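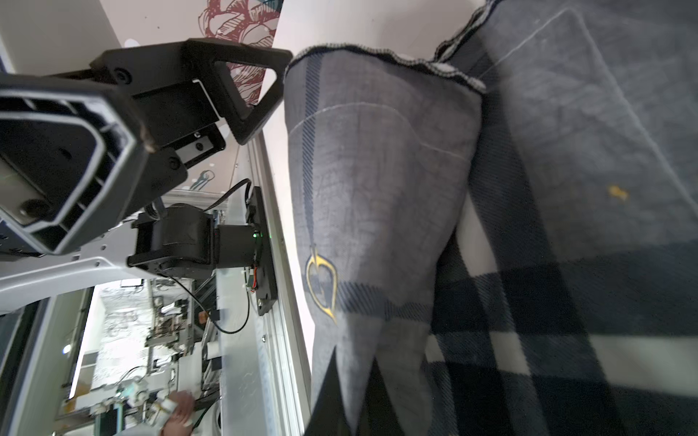 Basmont linen room – blanket check before storage
10 December 2025

Check both sides in good light. Mark OK, REPAIR or OUT.

1. Binding along the edges: OK
Run a thumb down the full length. The dark woven binding on the grey blanket is to be checked on the wrong side too.

2. Corners: REPAIR
One corner on a Plumby throw has pulled open. Hand sew, then recheck.

3. Stitched lines and embroidery: OK
Look for loose ends around the yellow crest. Trim them – do not pull.

4. Stains and marks: RECHECK
The navy, grey and white plaid has a small yellow spot on a grey area. Not listed at the March check. Find out if it is a stain or part of the blanket before it goes to the wash.

5. Holes and thin spots: OK
Hold up to the window. Anything wider than a pencil is OUT.

6. Care label: REPAIR
Missing on 2 of the Handach blankets. Spare labels are in the top drawer.

7. Smell and damp: OK
Nothing to report. Anything not fully dry stays off the shelf overnight.

8. Folding and shelf: OK
Fold in thirds, binding outward. Plaids go on shelf 208, plain and striped on the one under it.

Total checked: 36
Next check: March. Bring the Seyoum order sheet for replacements.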